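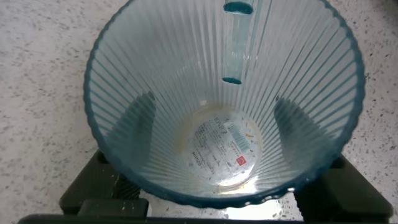 Cilska Community Kitchen – Hire and Use: Frequently Asked Questions

Last updated 25 Jun 2021

Who may hire the kitchen?
Incorporated associations, registered food businesses and individual residents of the Cilska district. Hirers must be 21 or over.

How do I book?
Complete the hire form and return it to the Dillari Street office. Bookings are confirmed in writing once the bond has been received.

What is the bond?
The bond is $500 for all hirers. It is refunded by bank transfer after the kitchen has been inspected.

Is small equipment included?
Yes. Blenders, mixers and scales may be used at no extra charge. Items must be washed, dried and returned to the labelled cupboard. Commercial ovens require an induction.

May I sell food prepared in the kitchen?
Only if you hold a current food business registration. A copy must be lodged with your form.

Do I need insurance?
Businesses must provide a certificate of currency for public liability cover. Private hirers are covered by the centre's policy – an excess of $2,000 applies to each claim.

Is the kitchen closed at any time?
It closes for maintenance for the first week of August. The Nautiyal Room remains available during this period.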